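Workshop notebook, Tuesday, started 7:45 in the morning with coffee

Picking up from last week's page, where I had promised myself (and everyone who reads this over my shoulder) that I would finally deal with the grid sheet for the packing table before doing anything more fun. So this is the grid entry. It will be long, because I kept having to go back and forth, and I would like whoever takes over the table in August to be able to follow what I did without hunting me down at lunch.

For those who missed the earlier pages: the idea of the Altcombe table is that you set a box down on a ruled surface, read its footprint straight off the lines, and write the size on the packing slip. No tape measure, no squinting. We used to do it with the old sheet from Paiva, which had served us well for years and which by spring was so scuffed at the near edge that people were guessing the first two rows. Everyone guessed a little differently too, so the slips were all over the place, and the shelf plan that depends on the slips was worse.

The new sheet is the white one with the dark lines. I had wanted gray lines, thinking they would be easier on the eyes over a whole afternoon, but I laid a gray sample and a dark sample next to each other under the bench light and the gray one simply vanished once I sat down on the stool. Standing over it, fine. Sitting, no. And most of us sit. So dark lines it is, and I am happy with the choice even though it makes the table look like a giant page of math homework.

Laying it down. I did this twice, and I will describe only the second time, as the first one taught me mainly that I should not do it alone. Wipe the table with the mild cleaner, let it dry all the way (I went and answered mail), and then unroll from the back edge toward you. Press with the flat of your hand as you go, from the center out to the sides. Go slowly! I had a soft ridge along one side the first time because I was in a hurry to see the whole thing down, and a ridge under a ruled line is a nuisance, you see it every single time you look along the table.

Even on the second try there is some waviness in the lines if you get your eye down low and look along them toward the far end. From the stool I don't notice it. I checked the spacing with the steel rule at seven places and could not find a cell that was off by more than I could blame on my own eyes, so I am leaving it alone, and I would ask colleagues with restless hands to please leave it alone too. If it gets worse in warm weather we can lift that part and lay it again.

Then the boxes. I started with the plain cardboard ones, as they are most of what comes across the table anyway, and because their corners are the real trouble. A cardboard box that has been folded up in a hurry doesn't sit square. It leans, the base bulges a little, and then you have a corner hovering over the middle of a cell and two people who will give you two different readings.

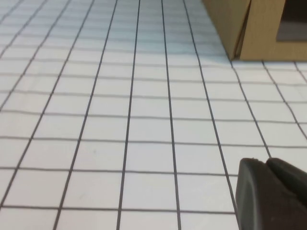

What works best for me is to put one bottom corner of the box exactly on a crossing of two lines, and then turn the box until the edge nearest you runs along a line. After that you only have to read the two far ends. I had been doing it the other way, centering the box by eye and reading all four sides, and I can't think why I kept that up so long. Habit, I suppose. It is slower and you end up averaging things in your head.

I ran 45 boxes through by the corner method before lunch, writing the reading on a sticky note and then checking each one with the tape. Of those, I had to redo seven. Most of the redos were bulging bases, and two were me reading the wrong line, plain and simple, because I had lost my place while talking to somebody at the door. That second kind of mistake is worth taking seriously. All the lines look the same, and when a box stands well back on the table you have to count cells to it, and counting cells while chatting is a bad plan.

So, numbering. I went through three ideas here:

Numbers along the front edge only. Neat, cheap, but your eye has to travel the whole depth of the table and it slips over by one column more often than I would like.

Every fifth line thicker. I like this very much in principle. It would mean having the sheet printed again, and I already know what the answer to that would be this quarter.

Small stickers on the crossings. Tried it with a dozen of them. They catch the bottom flaps when you slide a box and they were curling up within the hour. No.

For now I am going with numbers on the front and the left side, in marker on masking tape stuck to the table edge itself and off the sheet. It isn't pretty. If somebody with nicer handwriting than mine wants to redo the tape, you have my full blessing and I will bring you a pastry.

Afternoon, a bit after two. Did the rest of the tall stack, so the count for the day stands at 62 boxes, of which 59 now agree with the tape. The three that don't are set aside on the lower shelf with a question mark on each. I think they are all from the Bisine delivery, the ones with the soft walls, and I suspect that they would measure differently on any table you like, depending on how hard you lean on them. We should decide whether we want the size of those at the base or at the widest point. My vote goes to the widest point, as that is what has to fit on the shelf, but the grid only really tells you about the base, so it would mean a tape after all for that one kind. Please write your opinion in the margin here, there is plenty of room.

A few small things, so that I don't lose them:

The bench light should come from the left. With the lamp on the right I had my own arm shadow lying over the lines I was trying to read, and I spent a silly amount of time leaning out of my own way.

Slide boxes as little as possible. Lift them, set them down. The old sheet was ruined by sliding, and always at the front, where people drag things toward themselves to tape them shut. If you need to tape, use the side bench. I know it is three more steps.

No pens on the sheet. I tested a corner of the leftover strip with the ordinary blue pen and it came off with the mild cleaner, but it left a shadow, and a blue shadow next to a dark line is just asking for trouble.

The leftover strip is rolled up behind the Skulix cabinet. Keep it! It is long enough to patch two columns if something gets cut, and the next person to use a box knife on the table is going to be very grateful for it.

Still to do: a short note for the wall on the corner method, with a little drawing, and a proper try with someone who has never used the table, preferably while I keep my mouth shut and my hands in my pockets. I would also like to see how the readings hold up at the end of a long day, when everybody is tired and the light from the window has gone. The tape for the left side ran out at the last four rows, so those are numbered in pencil until I get to the supply closet.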